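# Hand in the Bag

Prurkton, 2024-05-09

Daranee Prasertsri has one hand on the leader arm and the other around a coffee she isn't drinking. Elbow tucked in. Eyes on the monitor, then on the bag, then back. She squeezes, the far gripper squeezes. She lifts, it lifts. Foot pedal, click, saved.

"Again," she says, to herself I think.

That's the job. Pick a thing out of a paper bag, over and over, with a robot for a hand, so that the robot will one day do it without her. Sudinico has a back room at Prurkton set up for nothing else. A former print shop, still smells of it. She has 448 good episodes on the bag task as of lunch. She'd like more. Everyone here would always like more.

The bag came from a customer, sort of. Pukik delivers groceries and gifts, small outfit, growing quickly, and its returns come back in whatever the customer had in the kitchen. Mostly paper bags. Stuff at the bottom, folded over, crushed. Somebody has to reach in. Pukik asked if a robot could reach in, and Nantana Wattanapong, who runs the teaching side at Sudinico, said maybe, which she now describes as her most expensive word.

Why is a bag hard? A bin is a box. Walls stay put. You measure it once. A bag has opinions. Brush the rim and the whole mouth shifts. Push down on the bottom and a wall folds in over the thing you wanted. From above the opening looks generous, then you put a wrist in it and there's no room left, and the overhead camera is now looking at the back of your own gripper.

So you go to the wrist camera. Which sees a lot of brown.

"You learn to fly with the small one," Prasertsri says. Approach on the overhead view, then switch your eyes over around the time the fingers pass the rim. New operators don't switch. They lean over to look at the real bag, their shoulder moves, the arm moves, and there goes the bag. She did it too. January, her first month, she dragged one clean off the table with a customer watching.

Tape fixed some of it. They fold the rim down and tape it, so the mouth holds long enough to get through a session. I asked if that was cheating. Wattanapong said yes, a bit. The plan is to teach it with tape first, then less tape, then none. Whether the skill carries over is an open question and she was not going to pretend otherwise to a person with a notebook.

## By hand or by remote

Two ways to show a robot something, broadly. You can grab the arm itself and push it through the motion, motors slack, like steering a child's wrists on a piano. Or you sit back and drive it from a second arm, or a controller, or a glove.

Sudinico started with the first. Grabbing the arm is lovely for anything out in the open. Wiping, stacking, pushing a drawer. You feel the weight of it and people get good in an afternoon. But in a bag your own forearm ends up in the camera view, and the machine learns from pictures with a human arm in them that won't be there later. Wattanapong lost most of a month's recordings that way. She told me this quite fast and moved on to another subject.

Remote has its own troubles. You can't feel anything. The leader arm at Prurkton has no force feedback, so when the fingers touch the floor of the bag, Prasertsri knows it from the paper moving on screen and from the sound. The sound! She keeps the room quiet for it. A fan was removed. Visitors are asked to stop talking, as I was.

Lag matters too, less than I expected. What wears people out is hovering. Holding your arm up and still, an inch above a thing, while you decide. Sessions are 20 minutes and then 15 off, and the break is enforced, with a timer, after an operator named in no document I was shown worked through three in a row and taught the robot a tremor. The policy reproduced it beautifully. Took a while to find out why.

## What gets kept

Less than you'd think. A fumbled grasp is not automaticaly trash. If the fingers slip and the operator backs off, opens, comes in at a better angle and gets it, that one is gold, more than a clean grab. The robot will slip. It needs to have seen somebody slip and recover. What gets deleted is dithering. Also anything where the operator changed their mind about which object to take, unless the label says so.

Objects are picked to be annoying in different ways. Smooth ones. Soft ones. A fake rose is a good one, the bloom is dense and the leaves aren't, and where you grab it makes a different problem every time. A bottle shape lying down is easy until it lies along a fold. There are 11 objects in rotation for this task and they go in two at a time, or alone. Operators place them and aren't supposed to be nice about it. They are nice about it anyway. Wattanapong has caught people turning a bottle toward the gripper before the recording starts, without knowing they did it.

She now has somebody else load the bag.

Across the yard, Limsakul makes the fingers. Two-person machine shop, mostly does parts for packaging lines. They take a finger back, shave it, return it the same day. The shape of the fingertips has changed more than anything else in the setup, and every change means a hard talk about wether the old recordings still count. If the new pad sits a little wider, does last week's grasp teach the right thing? Usually they keep the old data and mix it in. Usually it's OK.
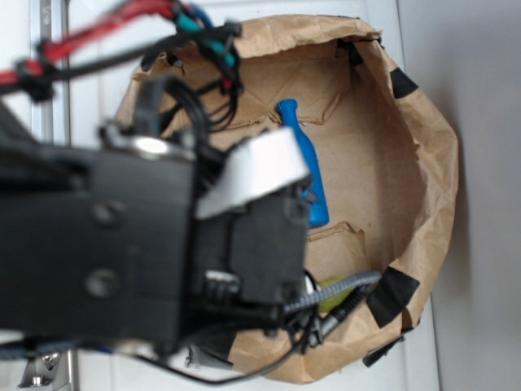
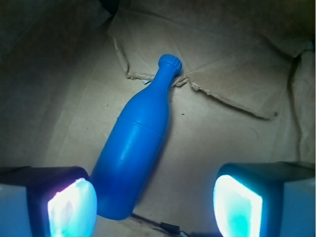 The blue bottle, seen from the wrist.
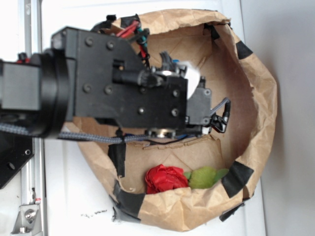
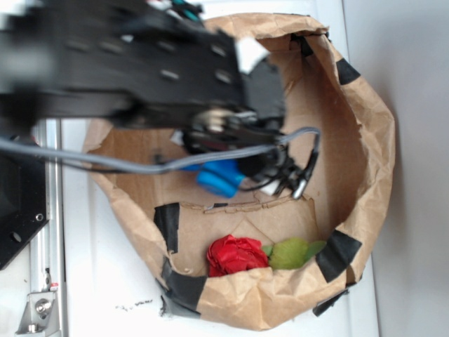
Back to the money, since Pukik will ask. An operator's hour costs what it costs, and the bag task has eaten plenty of them. Wattanapong's argument is that the hours don't vanish. The reaching-in part, the go-slow-past-the-rim part, ought to help with the next soft container. Mailers, say. Pouches. She has a small test planned with padded envelopes and no great confidence in it.

Prasertsri has her own theory, that the robot picks up manners more than moves. It pauses where she pauses. On the autonomous runs I watched, it stopped just over the mouth of the bag, a short dead stop, then went in. She does that. It's where she switches screens. The robot has no screens to switch and no reason to wait, it just learned that's where you wait.

They could trim it out. Cut the pause from every episode, there's a script half written. Wattanapong wants it gone, it's time per pick and Pukik counts time per pick. Prasertsri wants to try it both ways first, as she has a hunch the arm settles during the pause and the grasp is better for it.

They were still arguing when the timer went. Break over. She put the coffee down on the wrong side of the pedal, moved it, sat, took hold of the arm.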